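Verna Mercado
June 2025

Fourth weekend of pulling apart old office computers. A few people asked how it's going, so a thread.

Background: a dental office in town closed its second location and had 16 desktops sitting in a storage locker. They wanted them gone. I said I'd take them if I could have them for free, and they said yes before I finished the sentence.

The plan is to get as many as possible running again and pass them on to families before school goes back in September. Whatever can't be saved gets stripped for parts, and the leftovers go to the electronics depot.

Fiachra Kinsella is doing the software side. I'm doing the hardware, so mostly dust and screws.

First job on every machine is the same. Unplug it, hold the power button in for a few seconds, lay it on its side, take the panel off. Then a soft brush and a can of air, outside if the weather is decent. The ones that sat under the front desk were the worst.

I hold the fan blades still with a finger when I use the air. Somebody told me years ago that spinning them too fast is bad for them and I've done it that way ever since.

Money so far: $59 on thermal paste, coin batteries and a box of cheap SATA cables from Arniron. I set myself a limit of $200 for the whole lot. Drives are going to be the big cost if the old ones don't pass their tests.

On drives — everything gets wiped, no exceptions. It was a dental office. Fiachra runs the wipe and writes the serial number down on a sheet, and the office gets a copy. If a drive won't wipe it gets drilled.

5 machines are finished, meaning they start up, stay on overnight and have a clean install. Two more are close.

The Dells are my favourite to work on. Nearly everything you're meant to touch is coloured blue, so you can find the release tabs without looking anything up. The older Stendix towers in the pile use a different screw for every panel and I have a jar of extras now that I can't match to anything.

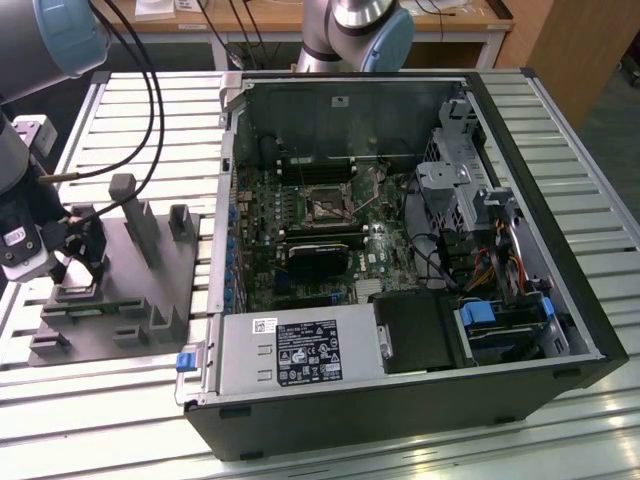
With the processor out, the thing to watch is the socket. Don't touch inside it, don't lean over it with a loose sleeve, and don't blow on it. I keep the processors in labelled egg cartons with a bit of anti-static bag folded under each one. Old paste comes off with rubbing alcohol and a coffee filter.

When it goes back in, line up the little triangle, set it down flat and close the lever. If it needs pushing, it's in the wrong way. Paste about the size of a pea, then the cooler.

Change the coin battery while you're in there. They cost next to nothing and a dead one means the clock is wrong every time it starts, which then breaks half the websites you try to open.

What I still need: keyboards (wired is fine), power cords, and monitors that aren't cracked. I have plenty of mice. Please, no more mice.

Drop-off is my side door on Kapoor, any evening after supper. If I'm not home, leave it under the overhang and send me a message so it doesn't sit out in the rain.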